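Pranditora Automation Lab
Robot Cell Periodic Inspection Checklist, Bin Picking Cells
Cell: Skirnlow 2
Inspected by: Upendo Mutiso
Reviewed by: Ekrem Kocabaş
Date: Jul 30, 2026
Interval: 80 operating hours or after any change of end effector

Ratings: OK / OBS (observation, no stop) / FIX (correct before next automatic run) / N/A

Section A. Before entering the cell

A1. Mode selector in manual reduced speed, key removed and held by the inspector. OK
A2. Lockout tag on main disconnect during hands-on work. OK
A3. Emergency stops tested at pendant, door and operator desk. OK
Comment: Desk button is stiff. Worked on every press. Replace at next service.
A4. Door interlock drops drive power when opened. OK
A5. Pendant enabling switch stops motion on release and on full squeeze. OK
Comment: Tested both ways by D. Leclerc.

Section B. Arm and mounting

B1. Base bolts show unbroken torque marks. FIX
Comment: One mark missing after the pedestal was moved. Torque all bolts again and mark them. Assigned to Oğuzhan Ağca.
B2. No oil at joint seals. OK
B3. Brake test run from the service menu, all axes passed. OK
B4. Payload data on controller matches the tool fitted. OBS
Comment: Entry still carries the old tool name. Mass and center of gravity are correct. Rename so the next inspector does not have to open the record.

Section C. Software limits

C1. Safety configuration checksum matches the logbook. OK
Comment: Log entry 379.
C2. Workspace boundary stops the tool outside the walls of the bin. OK
Comment: Checked at four points in manual mode. Stopping margin is 30 mm, as set in October.
C3. Force threshold for bin contact set and tested with the foam block. OK
C4. Restart after a protective stop needs a deliberate reset at the desk. OK

Section D. Bin, fixtures and cable dress

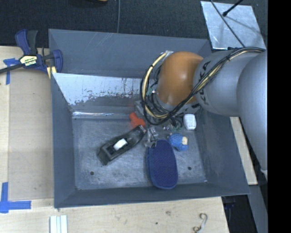

D1. The bin must not move when the tool pushes against a wall, because the boundary in C2 is tied to its taught position. Secure it by a clamp or bracket at the rim and check that the clamp body and handles are outside every approach path. Approaches over the upper left corner are to clear the upright handles of the IRWIN bar clamp, and the taught path must be run again at reduced speed whenever that clamp is reset. The blue tape on the wood next to it is not to be used as a datum unless it is listed in the cell drawing. OBS
Comment: Tape marks are not on the drawing. Kaan Polat to add or remove.

D2. Cable bundle along the arm has slack at both ends of wrist travel, and no tie bears on a joint cover. OBS
Comment: Watch the loop at the wrist. Repeat this check with the wrist at each end of its range.
D3. Tool wiring is held back from the fingers and cannot catch on an item in the bin. FIX
Comment: Add one tie point and repeat the test pick.
D4. Bin interior free of burrs and raised edges. OK
Comment: Surface wear accepted. Check by gloved hand with the arm locked out.
D5. Work surface clear of loose parts and hooks within reach of the tool. FIX
Comment: Move to the Akbulut cabinet before automatic running.

Section E. Release

Automatic running is held until B1, D3 and D5 are closed and signed. OBS items carry over to the next sheet. If the tool is changed before then, repeat B4, C2, C3 and all of Section D.

Signed: U. Mutiso
Countersigned: E. Kocabaş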